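Section 3: Washing and refitting the covers on your Tapia armchair 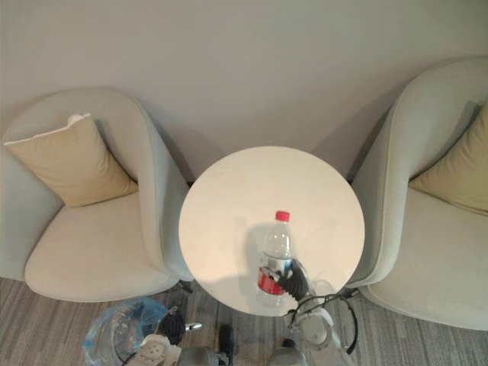 Two cream armchairs with a small round table between them.

Last updated: June 18, 2025

I've been writing these care guides for Andham for a while now, and this is the section I get the most post about, so I've gone back over it and put in the bits people kept asking me for. It covers the Tapia chair with removable covers only. If yours is the fixed-cover version (no zip under the seat cushion, and a stapled black cloth underneath), skip straight to Section 4, because you'll be cleaning it in place and most of what follows will only get you into trouble.

Set aside an afternoon for taking the covers off and washing them, then the next morning for putting them back. I always do mine on a breezy day in spring. I did try it one November and had damp cotton draped over every door in the house until the weekend!

What you'll need

- A mild liquid detergent with no bleach or brightener in it
- The flat hook tool from the accessories bag (a blunt butter knife will do if yours has wandered off)
- A soft clothes brush, or the brush end of your vacuum cleaner
- A clean white sheet to work on
- Masking tape and a pen

Before you start

Have a look at the sewn-in label on the underside of the seat cover. If it says Cirnance, you've got the cotton blend and can carry on. If it says Zurnow, that's the wool mix, and it has to go to a dry cleaner. Please don't be tempted by the wool cycle on your machine. I was, and the cover that came out would have fitted a footstool.

CAUTION: Always wash all the covers from one chair together, even if only the seat is grubby. The colour will soften very slightly each time and you'll notice if one piece is a wash ahead of the others.

Taking the covers off

1. Lift out the seat cushion and put it on the sheet. Vacuum the well underneath while you're there, right into the corners.

2. Turn the cushion over and find the zip along the back edge. The puller is tucked into a little fabric garage at the left-hand end, so you may need to fish it out with a fingertip. Open it all the way before you pull anything.

3. Fold the cushion pad in half lengthways and slide it out. Don't tug it by one corner, the wadding tears easily and it's a pain to smooth down again.

4. Now the back cover. Feel along the bottom edge behind the chair for the plastic strip. It's pushed into a channel, and you release it with the hook tool, starting from the middle and working outwards. It makes an alarming crack as it lets go. It's meant to.

5. Peel the cover upwards and forwards over the top of the chair, then undo the touch-and-close tabs inside each arm.

6. Stick a bit of masking tape on each pad and write which way up it goes and which side faced front. You think you'll remember. I never do.

Note: the covers on chairs bought as a pair are the same size, but the frames settle a bit differently as they get used. I put a safety pin through the care label of one set so each goes back on its own chair. Take the pin out before washing, of course, and swap it for a stitch of coloured thread if you're doing both at once.

Washing

7. Brush off crumbs, hair and fluff. Anything left on will only felt itself into the seams.

8. Close every zip and every tab, then turn the covers inside out.

9. Wash at 30 degrees on a gentle cycle, with the spin at 400. A faster spin sets creases that you'll be steaming out for days, and yes, they'll come out of the machine heavier and wetter than you're used to.

10. Leave out the fabric softener. It coats the fibres and makes them hang on to dirt.

CAUTION: No tumble drying, not even on low. Expect a cover to shrink by some 3 per cent on its first wash when line dried, and it's been cut with that in mind. A tumble dryer will take a good deal more.

Drying and refitting

11. Peg the covers out by the hems, away from strong sun. Give them a good shake and pull the seams straight with your hands.

12. Bring them in while they're very slightly damp. You want them cool to the touch and still a bit stretchy.

13. Fit the back cover first. Drape it over the top, line up the centre seam with the notch in the frame, and fasten the inside tabs loosely.

14. Press the plastic strip into its channel from the middle outwards. If it won't go in at the ends, undo it, pull the cover down a touch more at the middle, and try again. I usually need two goes.

15. Tighten the tabs, refold the pad, slide it into the seat cover and let it open out inside. Work the corners in with your fist, then zip up.

16. Leave the chair alone overnight so that everything dries to shape.

If the zip sticks, rub a candle stub along the teeth. If the plastic strip has snapped, don't glue it. Ask us for part 243, which comes with both end caps, and you'll find the fitting instructions in Section 6.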